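4.2 Placement of the students

The Jurnance program placed 34 undergraduates for one summer, 20 of them in campus laboratories and the others with extension offices in the Daltero district. Each student kept a weekly log and met a mentor every second week. We read all logs after the program ended in November.

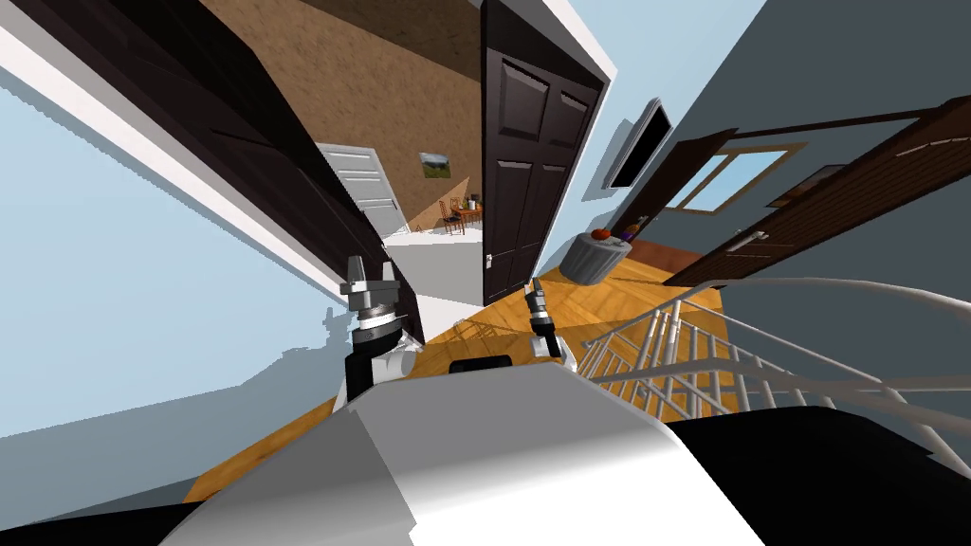
Figure 3. Simulated house interior with robot arms and a doorway.

The logs from the extension offices were longer, and they spoke more often of farmers and families than of methods. Students in the laboratories wrote mostly about their own task. They asked for more contact with the people who would use the results. 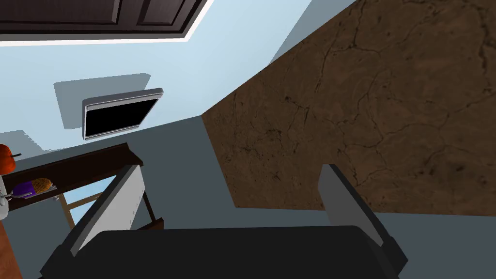

Szénási objected at this point that log length is a weak measure, as the office students had more time to write while traveling. We accept this remark and do not use length in the analysis below.

The final survey, given through the Pomeo form, had 30 complete answers. Most students wished to continue in the same field, but the wish was stronger where the mentor

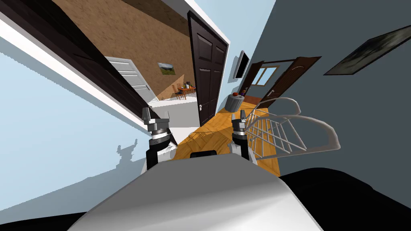
had also helped to plan the work in the first week. The stipend of 700 dollars per month was seldom named as a reason to stay.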